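Recording your first bed task with the Trasell hand-held gripper kit

Tuesday, August 7, 2018
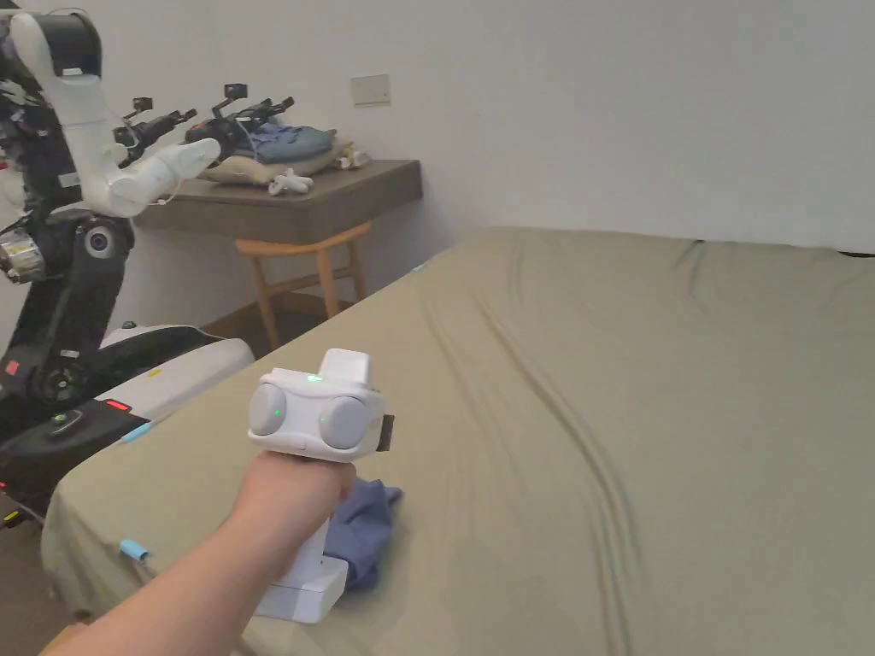 The Trasell kit comes with the gripper, a charging lead, a desk dock and a login for the recording app. You hold the gripper, do the chore yourself, and the app saves the motion so it can be replayed on an arm. We sell the kit through our Wistport shop and get the same setup questions every week, so these are the steps we go through with new buyers.

We'll use a bed and one piece of cloth. A bed is a good first surface. It is wide and soft, and if you drop something nothing breaks.

What you need

The gripper, charged
A laptop with the Flestari app installed (version 2 or later)
A made bed with a plain fitted sheet
One cloth, T-shirt or small towel in a color that stands out from the sheet

Step 1. Set up the bed

Take off the pillows and the top cover. Leave only the fitted sheet. Don't iron it or pull it tight. Ordinary wrinkles are fine, and recordings made on a perfectly flat sheet tend to play back badly on a normal one.

Drop the cloth near the middle of the bed, crumpled. Dark blue on green works well. White on white does not.

Step 2. Pair the gripper

Open Flestari and choose Add Device. Hold the gripper still until its name shows up in the list, then click Pair. If it doesn't show up, close the app completely and try again. On some office networks you also have to open port 988 – ask whoever runs yours.

Check the battery reading. Below 70 percent, put it back on the lead. The gripper will record on less, but a long session may stop halfway and you lose the take.

Step 3. Set the start point

Hold the gripper over the bed with the fingers pointing down and press Set Start. Every take has to begin close to this spot, so pick one you can find again without thinking. We use a point above the cloth, a forearm's length in from the edge.

Step 4. Record

Press Record and wait for the beep. Lower the gripper, close it on one corner of the cloth, lift, move it over and let go. Go at almost half your normal speed. Most new users rush the closing part, and the arm then shuts on air.

Keep your free hand off the bed. If you lean on the mattress the surface tips, and the height in the recording will be off.

Do 3 takes before you look at any of them. The first is usually the worst.

Step 5. Check and trim

In the Takes tab, play each one back and cut the idle time from both ends. Delete any take where the cloth slipped. You can't repair a slip by trimming.

Common problems

The app says "Start not matched": you began too far from the start point. Go back and press Set Start again.

The cloth drags the sheet along with it: you are pressing too low. Close the fingers a little higher.

Playback is jerky: update the app. The February release had this fault.

The Uddin wrist strap is sold separately. It helps on longer sessions, but you can do everything on this page without it.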